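Home Our halls Bookings Kitchen notes Contact

Trokham Hall: Kitchen and Tea Room Safety Check, with comments
Spring round, March 2021

A few words before the list. The old part of the building went up in 1796 and the tea room end was added a good deal later, so you will find that the two halves behave quite differently, and what is perfectly fine in one can be a nuisance in the other. I have gone round both with the same sheet, as I always do, and written my comments under each item as I went. Some are short and some (forgive me) are not. Anything marked ACTION wants doing before the rooms are let again. Anything marked WATCH can wait until the next round in May, but please do keep half an eye on it.

1. WAYS IN AND OUT

1.1 Front door opens fully and is free of clutter. OK
The door sticks a little in damp weather but gives with a good firm push. The umbrella stand has been moved back to where it belongs, thank you, whoever did that.

1.2 Back door can be opened from inside without a key. OK
Tried it with the lights off as well, which I recommend to anyone who locks up. The handle turns smoothly.

1.3 Passage between kitchen and tea room clear. ACTION
Two stacks of folding chairs had crept back into the passage. I know the cupboard is full, and I know they are a pest to carry down to the cellar, but with the chairs there you are left with a gap of 70 cm and a person with a tray simply can't get through in comfort. They need to go down.

1.4 Exit signs lit. WATCH
Both lit, though the one over the back door is dimmer than I would like. I have asked for a new tube.

2. FLOORS

2.1 No loose tiles, lifted edges or trailing mats. ACTION
The tile by the sink has come up again. It was stuck down last year and it has been rocking ever since, and I really do think the floor beneath it wants looking at properly before any more glue goes on. Until then, please leave the yellow cone where I have put it, even when it is in your way. It will be in your way.

2.2 Mop and bucket stored dry and out of the walkway. OK

2.3 Step down into the tea room clearly marked. OK
The white edging is holding up beautifully. It was fiddly to lay and worth every minute.

3. GAS AND COOKER

3.1 All rings light first time. WATCH
The back left ring took three goes. A clean of the burner head may be all it needs, so try that first with a stiff brush and warm soapy water, let it dry completely, and see how it gets on.

3.2 Shut-off tap can be reached and turns freely. OK
It is behind the low door beside the cooker. If you are new to the hall, do go and find it before you need it. A quarter turn, and you will feel it stop.

3.3 Gas certificate in date and on the wall. OK
In date. I have put it in a fresh plastic sleeve, the old one having gone quite brown with steam.

3.4 Extractor filter clean. ACTION
Not clean, I am sorry to say! It comes out easily enough with two clips, and an hour in the big sink with washing soda will do wonders. There are two of you on the rota for it and I suspect each thinks it is the other's turn.

4. FIRE

4.1 Fire blanket in its case and within reach. OK
The tapes hang down as they should.

4.2 Extinguishers in place, pins in, needles in the green. OK
The one by the hatch had a tea towel drying on it. Please find the tea towel another home.

4.3 Heat alarm tested. OK
Loud as ever. I gave the upstairs room a warning first this time.

5. HOT WATER, DRINKS AND TABLES

5.1 Hot tap temperature. ACTION
The tap at the sink came out at 60 degrees, and that is right for washing up, but the little hand basin next to it is fed from the same pipe and has no mixer on it. Rondico have quoted for fitting one and I would urge us to say yes. In the meantime there is a notice above the basin in large letters.

5.2 Urn: lid seats properly, tap does not drip, lead sound. OK
The Fakir urn is getting on a bit but I could find nothing wrong with it at all. Fill it where it stands, with the jug, and don't carry it full.

5.3 Kettles, cups and hot drinks kept well back from table edges. WATCH
I have put this one in for the first time, after a near thing at the toddlers' morning. A child can reach a surprising way over a table top, and a handle sticking out is the first thing a small hand goes to. 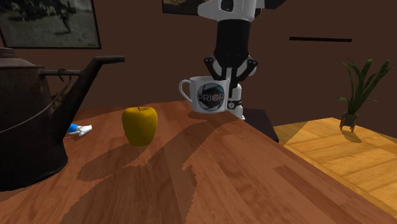

So, in plain terms: spouts and handles turned inwards, nothing hot within 30 cm of the edge, and no tablecloths on the mornings when the little ones are in. A cloth is a lovely thing, but one good tug and everything on it comes too. I do understand that people like to pour at the table, and I wouldn't want to stop anybody having a proper cup of tea, so perhaps the grown-ups might have the table by the hatch and the children the rug by the window.

5.4 Tables stand level, legs locked. OK
One was wobbling. I tightened the wing nut and it is steady again.

6. ELECTRICS

6.1 Plugs and leads undamaged. OK
The toaster lead has been replaced and is much tidier.

6.2 No extension leads in regular use. ACTION
There is still one running behind the fridge. The fridge needs a socket of its own. I wrote this in the autumn as well, and I shall go on writing it cheerfully until it is done.

6.3 Light over the worktop. OK

7. FOOD STORE AND FIRST AID

7.1 Fridge temperature written down each time the kitchen is used. WATCH
Mostly yes, with some gaps. The pencil had gone missing, so I have tied a new one to the clipboard with rather a lot of string.

7.2 Dry goods off the floor and in lidded tubs. OK
The new Pundis tubs fit the shelf very nicely. Please write the date on the lid and not the side, where it can't be seen once they are stacked.

7.3 First aid box full and in date. ACTION
Low on blue plasters and the burn dressings have gone out of date. Both are on order. If you use anything from the box, just leave a note inside the lid and it will be topped up.

Sheet to be kept in the red folder by the hatch. If you spot something I have missed, write it on the back and put the folder back where you found it.

Recent items
Trokham Hall: cellar and boiler check
How to defrost the tea room freezer
Hiring the folding tables: what to know
Lost property, spring list
Notes for new keyholders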